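Mösli Walled Tabletop: Set-up and Care Guide
Section 3. Placing the bucket and sorting small items

This section covers the last part of the set-up, once the walls are in place on the far side, left and right of the tabletop. The near side stays open.

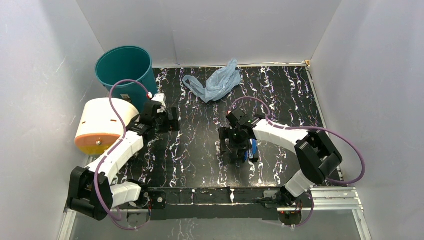

Finish Section 2 before you start. The walls should stand square to the tabletop with no gap along the bottom, or small wheels and bits of toy will work their way under them.

What you will need
Bucket
Stick-on label
Soft cloth
Mild dishwashing liquid
Tape measure

3.1 Preparing the tabletop

1. Wipe the tabletop with a damp cloth and a drop of dishwashing liquid. Work from the back wall toward the open side.
2. Dry it straight away. Water left in the corners will mark the bottom of the walls.
3. Check the marbled pattern for grit by running your palm over it. Crumbs and sand are hard to see against the streaks.

Caution: Do not use bleach, methylated spirits or scouring pads. They dull the black parts of the pattern and the colour cannot be brought back.

3.2 Placing the bucket

1. Write the contents on the label and stick it to the side of the bucket. Press for 5 seconds.
2. Put the bucket in the back left corner. If you are left-handed, you may prefer the back right.
3. Tilt the opening toward the middle of the tabletop so you can see inside.
4. Let go and check that the bucket stays put. If it slides, dry the base and try again.
5. Drop one small toy in from the front. If it catches on the rim, increase the tilt a little.

Note: Any light plastic bucket will do, provided the rim is lower than the top of the walls. The Gurham 2 litre bucket suits most households. The larger Juver bucket fits too, but takes up a good deal of the corner.

Caution: A tilted bucket tips over if it is overfilled. Stop at half full, or stand it upright.

3.3 Sorting and putting away

1. Place loose items on the centre of the tabletop, a handful at a time.
2. Pick out anything broken, sharp or sticky and set it aside.
3. Put toy cars and other small solid items in the bucket one by one. Dropping them from a height chips the paint.
4. Keep paper, cards and soft toys out of the bucket. They trap dust and hide the smaller pieces.
5. When the bucket is half full, empty it into your permanent storage and put it back in its corner.

Items longer than 40 cm should be stored elsewhere.

3.4 If something goes wrong

Items roll off the open side: The tabletop is not level. Adjust the feet as shown in Section 1.

Items bounce off the back wall: Place them closer to the bucket before letting go.

The label lifts: Wash the spot, dry it fully and use a new label. Old adhesive comes off with a little cooking oil on a cloth.

The bucket has cracked: Replace it. Tape leaves a rough edge where fingers go.

Replacement walls and feet can be ordered from Hiter spare parts. Please give the colour of your walls and the length of the side you need.

Section revised 13 Jan 2022. Text: Brigitta Trummer. Checked: Domenica Gasser.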